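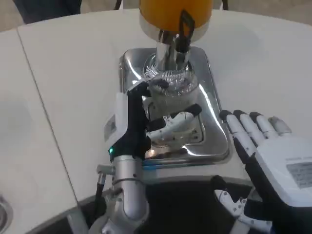

Who has to stop the machine when a robot works with kitchen equipment that spins? Under guidance released in September by the safety consultancy Bruduvach, the job falls to a named person on each shift, who must be within reach of a stop button for as long as the appliance has power.

The guidance covers robots that handle mixers, blenders, whisks and similar countertop appliances in test kitchens, labs and small food businesses. It is voluntary. Bruduvach says it wrote the document after clients kept asking for something shorter than their existing machine safety manuals and closer to the kind of work they do every day.

It sets out 11 rules. The first 4 deal with people, and the rest with the robot, the appliance and the work surface.

A person may not reach into the work area while the appliance is powered, even if the robot is holding still. Glass containers must be checked for chips and cracks before each run and taken out of service if any are found. Cords have to be routed away from the robot's hands and arms. The tool must be fully stopped before a robot hand is allowed to touch it or the rim of the container, and a speed setting of zero does not count as stopped unless the power is also cut.

Robot hands with separate fingers get a section of their own. Joints and gaps between finger segments can trap food, hair and bits of packaging, and the guidance asks operators to inspect them at the start and end of each shift. Hands that touch food must have a cleanable cover or be kept out of food work altogether.

"People write very good rules for the arm and then forget there is a motor sitting in front of it," said Sorcha Kinnear, who led the drafting at Bruduvach. "The appliance was made for a person to use. It has no idea that a robot is there, and it won't slow down for one."

Kinnear said the group looked at 1624 incident and near-miss entries supplied by clients. Most involved spills or broken containers. The entries are not being published, but a summary is included at the back of the guidance.

Delteck, which runs a robot test kitchen and was given an early draft, has adopted all of the rules except one. Rory Halliday, the company's operations manager, said the requirement to log every tool change by hand was too slow for his team, which swaps attachments many times in a shift. Delteck records the changes in software instead – an option that Bruduvach says it will consider for the next version.

"The stop button rule was the easy part," Halliday said. "We had to move two benches and that was it. The cleaning checks take longer, and we've had to build them into the schedule."

Equipment supplier Zieliński said it would add the inspection checklist to the manuals it ships with its robot hands. Flustuso, which rents robots to food businesses, said it was still reviewing the text and had not decided whether to require it of customers.

Bruduvach is accepting written comments on the guidance and plans to revise it next year. The full text and a one-page version for posting near the work area are free to download from the company's website.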